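Saturday went on the wrist camera again. The arm in the Burnell workshop had started landing a few millimetres left of where it should, and Lahcen Hajji wanted it sorted before the Kuo job in May.

I began with the fingers. Wipe the pads with a damp cloth, check the screws, then close them slowly on something round and smooth. A hard edge hides a crooked finger – a curved side shows it up.

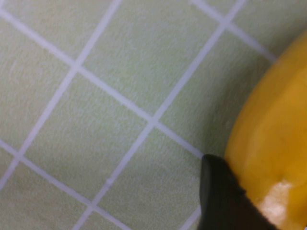 If one finger touches well before the other, the mount has shifted. Ours had, so I backed off both screws, squared the fingers and did them up again.

Next comes the camera itself. I drive the arm to 11 saved positions over the green grid and let the software find the white lines. Anqi Ding rewrote that script over winter and it takes 22 minutes now, down from 57. Keep the surface clear while it runs, and wipe off any marks you can. Small dark specks can be picked up as corners. 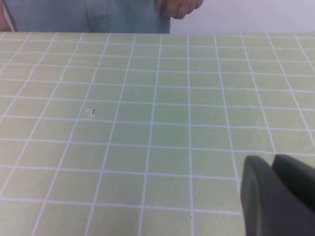 ## Still to do

- Order spare pads from Trestetti
- Save the new offsets under today's name – the old file stays where it is
- Ask Anqi about position nine, which is still the worst of the lot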